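Home | Talks | Working Notes | Archive | Contact

This site uses cookies to remember your reading preferences. Accept | Manage

Speaker notes: Who wrote your handling rules, and did they ever handle anything?
Yi-chun Choi

(Slow down at the start. Last time I ran through the first page in a minute and lost the back rows.)

Good morning. I was asked to speak on good practice for gripping and handling soft goods, and I said yes before I had read the current draft of the good practice. I have read it now. It is 58 pages long. The word "bag" comes up twice, both times in the glossary.

So I'm going to be a bit rude about rules for the next half hour, and I'd like you to know up front that I write rules for a living. At Daltine I own the handling procedure. If you hate it, I'm the person to write to.

First complaint. Most of our written practice was drafted for boxes. A box has faces and corners, it weighs the same everywhere you pick it up, and if you squeeze it a little too hard you get a dent and a sad customer. Then someone changes "carton" to "item" all the way through the document and declares that it covers everything in the warehouse. I have watched this happen. At Tremton they did it with find and replace, and for a whole November the procedure told people to "itemize" the packing tape.

(Pause. If they don't laugh, go straight on.)

A bag is a different animal. It sags. The load moves to the bottom. The place you would like to hold it is covered by a label you may need to read later, and the film slides over whatever is inside. Two fingers closing on the lower part can hold it up nicely, or they can fold it in half, and the rule that says "grip firmly and centrally" is no help with either.
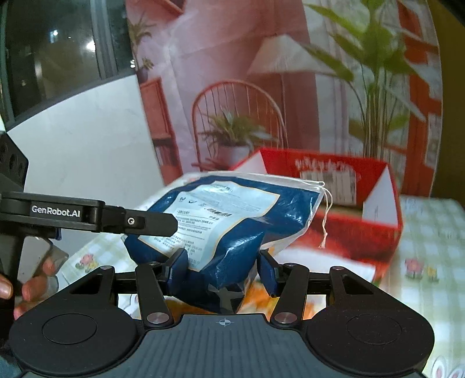 Second complaint, and this one is about numbers. The draft wants a success rate reported for each item class. Fine. What counts as success? I asked three teams at Chien and got three answers. One counted a lift. One counted a lift and a place. One counted a lift, a place and "no visible damage," with the damage judged by whoever was standing there. Their combined log had 791 attempts in it and one very handsome percentage on the cover sheet. I would not buy a toaster on the strength of that percentage.

My request is dull. Write down when an attempt starts. Write down when it ends. Write down what the person or the machine was trying to do, before they try it. If the bag tips over on the table and gets picked up again, is that one attempt or two? I don't much care which you choose. I care that it's written down and that the night shift chose the same thing.

Third complaint: the human hands. Every procedure I've reviewed has a section on pinch points, and it is always about the machine that's bolted to the floor. Tools that a person holds and closes on an object get half a line, usually "use with care." I'd like to see proper text. Where does the free hand go? Is it allowed near the linkages while the fingers are closing? Who says stop if two people share the table? We added eight lines on this at Daltine and I was told it was too much. We kept them.

(Someone will ask whether there was an injury. No, there wasn't. I don't think we should wait for one.)

Fourth, surroundings. The draft says trials should use "a neutral background and an uncluttered surface." I understand the wish. I also think it is the reason so many impressive results fall over in the first real kitchen. People own patterned tablecloths. They leave the carton open next to the thing that came out of it. They do this after dark, with the window behind them. If your rule only allows gray tables, your results are about gray tables, and you should say so on the first page.

I'm not asking for chaos. Okalov, the one site I've visited that does this well in my opinion, keeps a short sheet with every session: surface, lighting, what else was within reach. It takes a minute to fill in. It has saved them a couple of long arguments, and I was in one of the arguments.

Last point, and then I'll take questions. Be suspicious of any rule that cannot be broken. "Operators should exercise appropriate judgment" can't be broken, so it can't be checked, so it is decoration. Go through your own procedure and strike out every line like that. Ours lost a good deal of weight and I still think there's more to come off. The draft is open for comments until November, and mine are already in. They're longer than I meant them to be.

(Questions. Repeat each one into the mic. Leave the Tremton people until they've had coffee.)

Recent notes
What we mean by "dropped"
Labels, film and other slippery things
Reading a pass rate without getting fooled
Notes from the Okalov visit
Why our checklist got shorter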